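Paid teleoperators wanted for the Flarnstead toy kitchen (part-time, evenings OK)

Hi! I run data collection for Kovier, a little arm-learning project at Zistier, and I need more hands. If you like fiddly games and don't mind doing the same thing over and over with small changes, please keep reading.

You'd sit at our bench in Flarnstead and drive a robot arm with a leader handle, moving play food and blocks from one spot to another while we record. Those recordings are what our policy learns from, so your good runs (and some of your clumsy ones!) go straight into training. 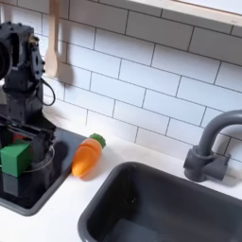
The arm over the stovetop with the green cube in its jaws.

A session is two hours and pays $60. We're trying to get 960 clean episodes by the end of January, and I'd love it if each person could stick around long enough to record 100 of them. You pick up the cube, put it where the prompt card says, back the arm off, reset, go again. Some cards are about the carrot, some want the pot moved, and a few are just weird. I wrote the weird ones.

What I'm looking for: patience, steady hands, and okay eyesight up close (glasses are fine). You don't need to code. Gamers do well, and so do people who sew, for what it's worth. Left-handers very welcome, I have way too many right-handed demos. You do need to be 18 or older and able to sit for half an hour at a stretch.
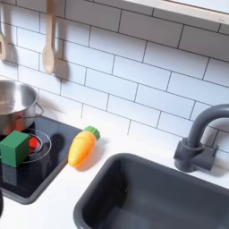
Cube at the burner, carrot between the stovetop and the sink.

Please don't tidy between episodes unless the card tells you to! Messy starting positions are great, I want the cube in all kinds of places. You'll also tag every run keep or toss in Awan, our labeling tool. It's clunky but you'll have it down in ten minutes.

First session is a paid tryout, usually Thursday at 6 p.m. Parking behind the building is free after five, and there's coffee and a pretty decent snack drawer.

To apply, use the form on the Zistier jobs page and pick "Kovier operator." Tell me when you're free, which hand you use, and the fiddliest thing you've ever done with it. No resume needed.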